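# Pruno Arm: Progress Report from the Home Workshop

April 7, 2019

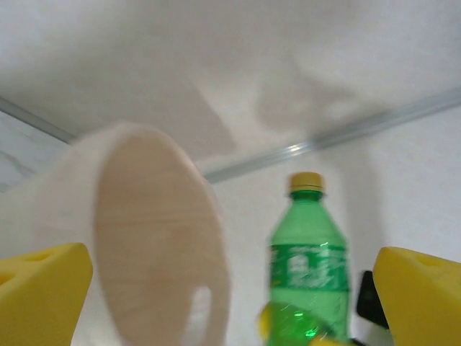
I am pleased to report that the second version of the Pruno gripper is now mounted and in regular use. The work began in January, when the first set of fingers proved too narrow for household objects. The new fingers are yellow and considerably thicker, and the wrist camera has been moved so that both of them remain in view at all times.

The present stage of the project concerns grasping objects of different widths. A green plastic soda bottle and a large white roll were selected for the current series. The bottle is the easier of the two to plan for, as the neck offers a second place to grip. The roll must be approached with the fingers fully open, and the margin on either side is small.

To date I have recorded 543 attempts. Of these, 269 were made with the original Drikitz wrist servo and the remainder with its replacement. The two sets are kept in separate folders and should not be compared directly, as the camera settings were changed at the same time. That was an error in my planning.

Motion blur remains the principal difficulty. The camera is a small Ugwu board with a fixed lens, and its picture softens whenever the wrist turns at full speed. I have reduced the wrist speed for the final approach - the arm now takes 8 seconds to complete it - and will review exposure next.

The following items are outstanding:

- Reroute the gripper cable, which catches at the elbow
- Print a spare pair of fingers
- Replace the base screws with the longer Grarkberg type
- Repeat the calibration after the base has been tightened

The parts list has been revised to include the new wrist bracket. The drawing for the finger mount still shows the old hole spacing and should not be used until it has been corrected.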